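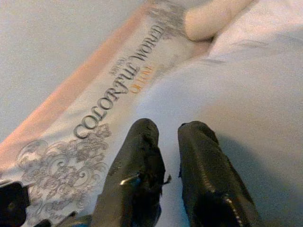 Week 8: Collecting demonstrations (or, where the examples come from)

Notes by Tia Hartley. Read these before the Thursday lab, please, and bring your logbook.

Last week we talked about what the learner does with its examples. This week is all about getting the examples in the first place, which is the part most of you will spend your project time on, and the part I enjoy most (yes, really!).

First, some words, so we all mean the same thing. A demonstration, or demo, is one go at one task, from the moment you press record to the moment you press stop. A session is all the demos one person does at one station without a proper break. A layout is how the things are put out on the table before a demo begins. Change the layout and you've got a new starting point, even if the task is the same.

The task set this term is called Tautahi, and it's household clutter: soft things, flat things, cloth. I know some of you wanted blocks. Blocks are lovely, and you did them in November. Cloth and plush are harder, in that they never lie the same way twice, and a flat book is a pain for two fingers because there's so little edge to get hold of. If you try to pinch a book from straight above you'll just tap on the cover. Slide it to the table edge first, or get one finger under a corner where the cloth is holding it up a bit. Both count as good demos. Please write down which one you did, as mixing them without a note makes a real muddle later on.

What the wrist view is for

The policy you train sees what the wrist camera sees and very little else, so get used to working from it. Keep your eyes on the monitor for at least part of every session. You'll find the fingers take up a good chunk of the view, right in the middle where you want to look, and that whatever you're about to grasp often slips behind them at the worst moment. Things near the top of the view may be only half in. A person guesses the rest from experience. The learner has only your demos to guess from, so approach a bit more slowly than feels natural and let the object stay in view for as long as you can.

Watch out for white on white, too. Pale cloth on a pale table under flat lighting gives you hardly any shadow, and shadow is a big part of how you judge height on a flat screen. Bo-ram Um lost most of an afternoon to this last term and her advice is to come down over something printed (a book cover is ideal) to get your height, and then move sideways to the cloth. I've tried it and it works for me.

How to run a session

Set out the layout and write it in the log before you touch the controls. Start with the arm in the home position. Press record, wait for the tone, do the task, go home, press stop. Then mark it straight away as good, messy or failed. Don't leave the marking until the end, you won't remember!

Change the layout every 10 demos. I mean properly change it: turn the book, bunch the cloth up somewhere else, put the soft toy at the far side. Nudging everything a centimetre to the left doesn't count, and Trevor Bramwell can spot it from the logs in seconds.

Keep the failed ones. I can't say this enough. If you drop the toy and pick it up again, that's a messy demo and a very useful one, as it shows the learner how to recover. If you drop it and give up, mark it failed and carry on. The only demos I want deleted are the ones where someone walked through the station or the recording stopped early.

How many do we need?

It depends (sorry). The whole Tautahi set stood at 1322 demos when I wrote this, and 162 of those are marked messy. I'd like more messy ones, but don't go dropping things on purpose, it looks nothing like a real slip. Each pair should aim for 8 layouts by the end of the lab. If you only manage five good varied ones I'll be happier than with a full sheet of near copies.

Orsolya Deák will show you the Prevby viewer at the start, which plays your demos back at double speed next to the gripper trace. Look for long flat stretches where nothing moves. That's you thinking, and we trim it. A short pause before a grasp is fine and should stay in.

For next time

Pick two of your own demos, one good and one messy, and write half a page on where they start to differ. Say what you could see from the wrist at that moment. Hand it to Wendy Cropper in the teaching office or put it in the usual folder. The reading is chapter 3 of the course pack, up to the bit on relabelling. Skip the proof.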